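Notebook, laundry bench
March, started after lunch

Second week with the Casura folding kit. For anyone reading this later: Casura is the add-on package Drosov sells for two-armed setups. You get a head camera mount, a pair of soft fingertips, the folding software, and a subscription to what they call the garment library. We have it on a 40-day evaluation. After that we pay or we box it up, and the box is already by the door, which tells you something about the mood in here.

Today was shirts. The brochure says shirts are "fully supported." The manual says shirts are supported "on a plain, contrasting surface." The release notes, which I read last as usual, say button-front shirts are in beta. So support gets a little less full each time you open another document.

Setup took most of the morning. The mount wants four screws and ships with three. Menzies found a fourth in the drawer that fits if you don't look at it too closely. Calibration passed on the second try. The first try failed with error 21, which the manual lists as "see error 21."

Ran towels first to get a baseline. Towels are fine. Towels were fine last week too, and I suspect towels will be fine long after the rest of us have gone. If all we wanted was towels I would sign the order now and take the afternoon off.

Shirts went less well. The planner finds the collar quickly and gets the first sleeve over without fuss. The second sleeve it tends to regard as a separate garment. Raghavendra Sastry thinks the library was built mostly on dark shirts over white tables, and that pale cloth is throwing off the edge finder. He may be right. He also said this about the Drerum demo last fall, and it turned out to be a loose cable, so I am writing it down in pencil, so to speak.

The library does let you add your own examples, and that is the part of the kit I like best. You fold, it files the fold, you label the steps. We want ours to cover the surfaces customers will really use - beds, mostly, with whatever is on them. Casura's surface list offers "white," "gray," "wood" and "other." I have been making heavy use of "other."
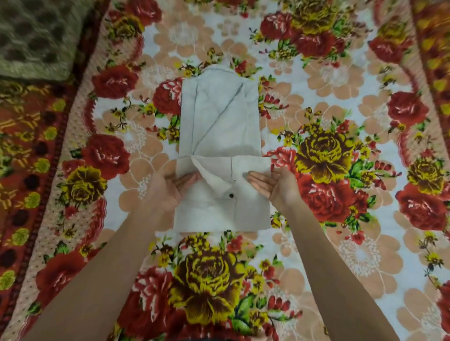

Garment Handling Group, Home Robotics Workshop

The step shown is the bottom fold, sides already in and collar at the top, with a hand on each side of the flap. Labeled it "hem up, two hands." The software suggested "towel, half fold" and asked me to confirm. I did not confirm.

Good things about it from our point of view: light gray shirt, roses everywhere, buttons in view on the flap. If the edge finder can pull a clean outline from that, it has earned its fee. If it traces a rose and calls it a cuff, we will at least have something to send Drosov.

Labeling is slow. You get a slider, a text box, and a save button that grays out whenever it feels unappreciated. The import limit is 200 clips per batch on the evaluation license and 400 on the paid one. We are nowhere near either, so that particular upsell is wasted on us.

Called support about the second sleeve. Polite man, knew the product, had clearly had this conversation before. He recommends turning "garment patience" up from medium to high. There is such a setting. It lives under Advanced. I asked what it does and he said it makes the planner wait longer before deciding it has finished. I could use one of those myself.

Tried it on high. Second sleeve got tucked, then the planner stood there long enough for Menzies to go and make coffee. I'd call it progress, though our hotel contact may not want a robot that broods.

To do:
- retrain with our own folds added, same shirt settings as today
- proper screw for the mount
- ask Drosov whether the library stays ours if we cancel (the contract says "content may persist" - meaning what?)
- Raghavendra to check the cable anyway

Fingertips are holding up well, no complaints there. Left the arms parked and the license server running, as it sulks if you turn it off overnight.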